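Semester Project Notes, Part 3: Labels, Grips and a Bad Calibration

The manipulation elective is past its midpoint and I owe this blog an update. The last post ended with the Gresent team (that is us, four people and a shared spreadsheet) having chosen a task and no data. We now have data. Whether it is good data is the subject of most of this post.

The task, for anyone who skipped part 2: pick an upright bottle from a bench, carry it to a second bench, and set it down upright inside a taped square. The square is a little larger than the widest bottle in the set. Tirta Menon picked the tolerance and has been blamed for it ever since. A run counts if the bottle stays upright and the whole base is inside the tape. Nothing else counts. We argued for partial credit for a base that touches the line and the argument was settled against us.

Hardware is the same hand-held gripper the rest of the class uses, and the arm comes in only at the end of the course. Demonstrations are done by hand. One person holds the gripper and does the task, one person resets, one person writes. The fourth person is supposed to be fixing the code, and in practice is usually at the whiteboard redrawing the schedule.

The plan calls for 3,000 demonstrations split across all the bottles. We have 800 that passed review. The number looks worse than it is, as the first two weeks went to the rig and produced almost nothing we kept. At the current pace we finish with a small margin, provided the calibration problem described further down stays fixed.

First, the bottles. We started with 20, bought or brought from home, and wrote a number on each one with a marker. This was a mistake. The ink came off on hands, and two bottles of the same product became impossible to tell apart in the log. We lost an afternoon of records to that. The second attempt used paper tape, which held, but it was wide enough to change how the fingers met the plastic on the narrow bottles. The present system is a small label near the top, well away from where the fingers close, with the name handwritten on it. The log uses the name on the label and nothing else.
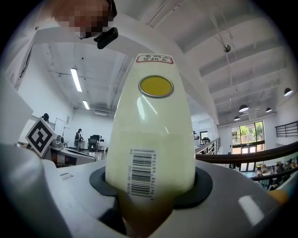
Grip height turned out to matter more than grip force. Our early habit was to take every bottle at the middle, which is where a person would take it. With the tall ones this lets the bottom swing when you stop, and the bottom is the part that has to land in the square. We moved the grip down. The bullet-shaped bottle with the rounded top is now held by its lower end, with the barcode and the label both standing clear above the collar. The cost is that the top is free to lean during the carry, so the carry has to be slower. I timed a batch each way. The low grip adds a bit over a second per run and the placements are tighter, and that was enough for me to stop arguing about it.

The rounded top has a second effect, which I did not plan for. Most of our bottles have a flat cap, and the first version of my pose script found the top by looking for a flat edge. A dome has none. The script returned an answer anyway, with high confidence, and the answer was usually a ceiling light. I rewrote it to fit the sides and extend upward. This works on glossy plastic as long as there are not too many highlights, and on clear plastic it works some of the time. I have a list of the bottles it fails on and for now I mark those by hand.

Now the calibration. The gripper carries a square black-and-white marker, and the software uses markers to work out where things are relative to the camera. Ours gave positions that were off by a constant amount in one direction. A constant error is the good kind, since you can subtract it, and for several days that is what we did. Then the error changed between the morning and the afternoon, and subtracting it stopped being an option.

What I checked, in order:

Lens settings. Same in every file.

Marker size in the config. Correct to the tenth of a millimeter, measured with calipers, twice, by different people.

Marker ID. Correct.

Timestamps. Fine, apart from one laptop that was set to the wrong time zone and had nothing to do with it.

Marker mount. Loose.

The card was stuck down along one side only. The other side could lift slightly, and it lifted more as the day went on and the adhesive gave up. I had inspected it several times by looking at it straight on, and from straight on it looks flat. Pushing it with a fingertip would have found the fault in September. It is now fixed on all sides and we push it with a fingertip before each session, which is on the checklist between battery and storage.

We reprocessed everything recorded with the loose card. Some runs were recoverable, where the marker was seen from enough angles to estimate the tilt. The rest went in the bin. I kept a copy, against advice, in a folder with a name I will not be able to interpret in a year.

The room deserves a paragraph. We work on the upper level, which is bright, with tube lights on one side and hanging lamps on the other and a lot of glass. The window side changes through the day. I split our runs by hour and the marker detection rate drops in late afternoon when the sun is low. It recovers once the sun is gone and the lamps do the work. My proposal was to record only in the mornings. Tirta's was to record at all hours and let the model deal with it, on the grounds that the final test will be held at whatever time the instructor is free. Tirta's proposal won and I think it was the better one. We now log the time of day as its own column.

A note on review, because another team asked how we do it. Each run is watched once, at double speed, by someone who was not holding the gripper. The reviewer enters pass, fail or unsure. Unsure goes to a second person, and if that person is also unsure it is a fail. We started with a five-point quality score and dropped it after comparing two reviewers on the same batch. They agreed on the ones and the fives and on very little between.

The Kowalchuk team is doing drawers and the Tamard team is doing folded towels. I would not trade with either. Towels in particular have no pose that I would be willing to write down. Tamard have taken the sensible route of not trying, and they train straight from images, and their curve is already lower than ours — on a different task, with a different metric, so I am told it means nothing.

Next on my list is the first training run with all the corrected data. The previous attempt used the data from before the card was fixed and learned, quite accurately, to place bottles beside the square. I have the config ready and a slot on the shared machine at 6 a.m., the only one left. The Utach script that converts our logs into the class format still drops the last entry of every file. I have a workaround, which is to add a dummy entry at the end. If anyone has a proper fix, the comments are open.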